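Thursday, open day, bench 2 (trouser handling)

Set up at 7:40. Arm homed clean, wrist camera exposure left at the Nallow settings. That was a mistake for light fabric: the upper right washes out under the hall lamps and the weave is only easy to read where the fingers throw a shadow. Lowered gain before the second group.

Visitors from Keskin and Drestadier came through first, then the Gorkmont people, who stayed longest. 63 signed the sheet. Main question at the bench was cycle time. Second was whether the seam finder copes with dark thread on dark cloth. Told them we have only tuned it on pale twill, 200 labeled grasps so far out of 3,899 logged.

Demo grasp was the usual one: pinch a fold just below the bar tack, with the double-stitched seams in view as reference. Grip force limit at the low preset all day. Someone asked for a harder squeeze; declined, finger covers are due for replacement.

To do: new covers, matte diffuser for the lamps, write the exposure value on the bench card. Gorkmont want the log format by the end of May. Wrist view from the pale pair, for the next person setting exposure:

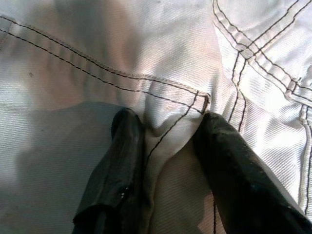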